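Cifuentes Corner Store: how the drinks wall is coming along
Progress report for February, to Armelle Carré

Hi Armelle,

You asked for something longer than my usual three lines, so I made a pot of coffee and sat down to it. The short version: the new cooler is in, it's stocked, it's selling, and I've spent a little less than you gave us for the fit-out. The longer version has some grumbling in it.

The cooler came on the Coltulari truck at 6 in the morning, which was an hour before anyone had told me to expect it. Maximiliano was here already doing the bread, thank goodness, and he and the driver got it through the side door after taking the door off its hinges (it's back on, and it closes better than it used to!). We'd measured the front door twice and never thought about the newspaper rack bolted down just inside it. So that was our first hour gone. Then it had to stand for the rest of the day before we could switch it on, and we sold drinks out of two picnic coolers by the register. People were very nice about it.

Money first, I know you like it near the top. The grant line for this was 1045 and I've drawn 1000 of it. That covers delivery, the electrician, the bottle dividers and the price rails. The 45 left over I'd like to hold on to for spare rail clips, if that's okay with you, since two snapped while Yaryna was fitting them and they only come by the bag. The cooler itself was on the earlier payment and you have that invoice already. If you don't, shout, and I'll send it again.

The electrician was Reynaldo Ambrosio, same as for the ovens. He moved the outlet up the wall so we aren't crawling behind the unit any more, and he put the lights on their own switch. I can now turn them off overnight and leave the cooling running. I haven't had a full electric bill with the new setup yet, so I can't tell you what it's saving. I'll put that in the next report even if the number is disappointing.

Now the layout, and this is where most of my time has gone. You'll remember we had everything mixed up in the old fridge. Whatever came in got pushed into whatever gap there was, and half the time a customer would ask for iced tea and I'd have to go and look. Séverine Millet from the Kurkorside store came over for an afternoon and went through it with me. Her advice was to give each drink one block, keep the block in the same place every week, and stop trying to be clever about it. We moved everything three times anyway. The first go had the juices at the top and the regulars couldn't reach them. The second go had the colas at eye level, and they took over the whole thing, because we'd fill any empty spot with more cola. The third go has stuck so far.

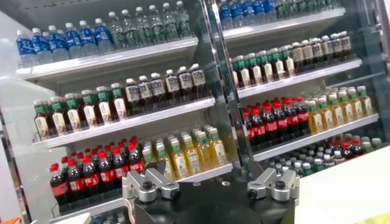

Grouping by type has made the biggest difference to our day, more than the cooler being new. Restocking before opening used to be a two-person job with a lot of shouting through to the back room, and now Yaryna does it on her own with one crate at a time. In the left bay she starts at the top with the water, the blue labels and then the green ones next to them, goes on to the teas in the middle, and does the red-label colas on the bottom shelf with the yellow drinks beside them. Anything missing from a front row shows up right away, so the order sheet gets filled in on the spot. I used to do that sheet from memory at night and it was wrong more often than I'd like to admit to the person paying for things!

Sales: we sold 305 bottles in the first full week. I don't have a good figure to compare it with because the old fridge was never counted properly (my fault), so please treat it as our starting point. Water is ahead of everything, and the dark tea does much better in the afternoon, when the school lets out. We've had 11 requests for something we don't carry, mostly sparkling water, and I'm writing them all down in the blue notebook.

A few things aren't done yet. The Cusora ordering account is open but they still have our old phone number, so their rep keeps calling the laundromat. The price cards are printed for the drinks that sell most and handwritten for the rest, and my handwriting is what it is. I also want a mat in front of the cooler before the weather turns, and Maximiliano thinks he can get one from his cousin for nothing, so I've left it out of the budget for now.

What I need from you is a yes or no on the 45, and a decision about the second delivery day. One a week is just enough at the moment. Once it gets hot I don't think it will be, and Coltulari want a month's notice to add another. They charge the same for each run, so it would be a straight doubling of that line. I'd say yes, but it's your call and I'd sooner ask now than in June.

Come by when you can. Mornings after 9 are best, when the bread rush is over and I can leave the register for a bit.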